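# Wrist camera or overhead camera? I finally have numbers

I've been going back and forth on this since January, and last week I stopped arguing with myself and ran the test. 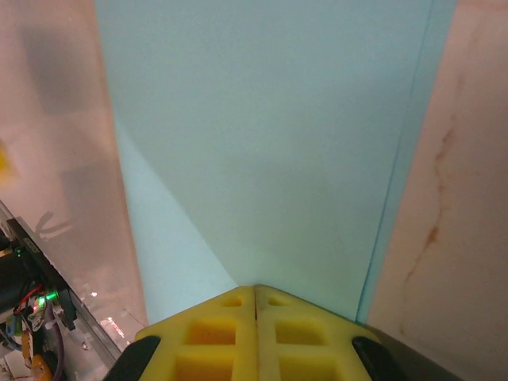
So the question is pretty simple. If you're teaching an arm to pick up and place small parts by copying human demonstrations, how much do you get out of the camera at the wrist, and how much out of the fixed one looking down at the whole bench? Everybody I talk to has an opinion and almost all of them are based on one project that went well. Mine too, up to now. I was firmly on Team Overhead.

The setup, for those who've asked in the comments: our group in Busmont uses the Skavon control stack with a two-finger gripper, and I did all the training in Yilma, a small imitation learning library that I like a lot (even though the docs are mostly a list of things that used to be true). The fingers have yellow foam pads with square pockets molded into them. I went with soft pads because I got tired of chasing grip force settings. With foam you can close a little too hard or a little too soft and still come away holding the part.

I recorded 150 demonstrations of the same task: pick up a plastic clip, carry it over, drop it in a slot. Same operator every time (me, with a lot of coffee). Then I trained three versions on exactly the same data - one that only saw the overhead view, one that only saw the wrist view, and one that got both. Each version got 80 tries, with the clip starting in a random spot inside a marked square. I kept the list of starting spots fixed, so every version faced the same easy ones and the same nasty ones.

Here's how many they got:

- Overhead only: 41 out of 80
- Wrist only: 58 out of 80
- Both: 63 out of 80

I did not see that coming! I really thought overhead would win, or at least that the wrist version would get lost whenever the clip started far from the gripper. And it did get lost sometimes. When it missed, it missed in a big way, wandering off and closing on nothing. But once the clip was in view it was great at the last little bit of the move, and the last little bit turns out to be where most of the failures live. The overhead version would get to the right neighborhood every single time and then come down just slightly off to one side. Watching that over and over is bad for your blood pressure.

The part I keep chewing on is the gap between wrist only and both. Five clips. That's not much, and with 80 tries I wouldn't bet my lunch on it being real. If I retrained with a different random seed it could easily shrink to nothing or flip. I only trained each version once, so please don't quote that gap at anyone.

One more thing I tried on the side. A wrist view always has the fingertips in it, at the bottom and in the middle, and I wondered if the model was leaning on them. So I painted a gray box over the fingertips in every training picture, and again at run time, and trained a fourth version. It dropped to 39. Ouch. My guess is that it uses the pads as a kind of ruler: clip here, pads there, close the gap. That fits with how it behaved, too. With the pads hidden it would hover over the clip and dither, sometimes for so long that it ran out the clock and I had to score it as a miss.

Which makes me think that bright, easy-to-find fingertips might be worth something all by themselves. I want to test that with a dull gray set of pads, same shape, same foam, and see if the score drops.

Training took some 7 hours per version on our one decent graphics card, so a full rerun with more seeds is a real chunk of time. The plan is to bump the demonstrations up to 180, train three seeds of each version, and leave the gray box test in. I'd also like to move the whole thing over to the Lostunetti bench down the hall, where the lighting is completely different, because I have a nasty feeling that my overhead numbers will get even worse there.

If you've done the fingertip masking thing yourself, tell me what you saw. I'm especially curious whether it hurts as much with hard metal fingers, where the grasp has to be more exact in the first place. I'll start on the new demonstrations Monday, after I fix the reset script that keeps parking the arm in the wrong corner.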